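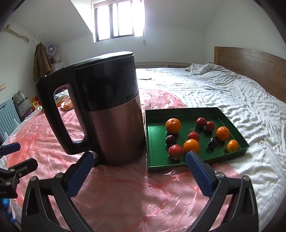

Photo: Kazue Kinoshita

Breakfast upstairs: the kettle and fruit tray are back!

Our guest room column has been about towels and reading lamps for so long that I nearly forgot how much fun the food side is. So this time it's all about the tray, the kettle, and how to put together a small breakfast corner for somebody who is staying over and doesn't want to come down to the kitchen at six in the morning in their socks.

The kettle first. It's a big electric one, glossy black on top and brushed copper (or rose gold, we have argued about this) on the lower half, with a thick loop handle you can get your whole hand through. I love it. I had a skinny little travel kettle in the room before and it made exactly one mug, so two people staying together had to take turns. With a big one you fill it once in the evening and there's plenty for tea, a second tea, and a bowl of instant oatmeal if your guest is that kind of person. My sister-in-law is very much that kind of person.

A big kettle does want a proper place to stand when it's switched on. Clear off the dresser or a low bookcase near an outlet, somewhere flat and hard, and keep the cord out of the walkway. A bed is fine for laying everything out and deciding what goes where, and then the kettle moves to the dresser before anybody plugs it in.

Now the fruit! Oranges, little red apples and dark plums on a green tray look so cheerful that I'd do it for the colors alone. Kazue is partial to apples with yellow streaks and will stand at the Ballov market stall turning over every one until she finds it. A few things we've learned about the tray:

Get one with sides, even low ones. Oranges roll, and they roll farthest when you're on the stairs with both hands full.

Wash everything and dry it well before it goes up. Guests won't go looking for a sink at night, they'll just eat the apple.

Plums go soft first, so two is enough for one tray. Top them up the next day if they disappear (they usually do).

Put out a small plate, a paring knife, a couple of napkins and a bowl for peels. The bowl for peels is Setsuko Kubo's addition and it has saved my wastebasket more than once.

Setsuko also wrote in after the January issue to ask about covering the bed while setting up. Yes, please do! Any thin plastic sheet will work, and a crinkly pink one is a lot nicer to look at than a trash bag cut open. It keeps drips off the quilt, and you can fold it up afterward and keep it in the closet with the spare pillows.

If you have children coming, leave the plush toys on the bed and swap the knife for a few oranges you've already scored around the middle. They peel like a dream that way, and even the four-year-old in our family can manage one alone.

We'd love to hear what's on your tray. Pears? Those tiny bananas? Somebody told me she puts out a jar of roasted chestnuts in the fall and I have been thinking about it ever since. Send your notes to the usual address and we'll print as many as fit. Next issue goes back to bedding, with Kazue on how to fold a fitted sheet so that it stays folded.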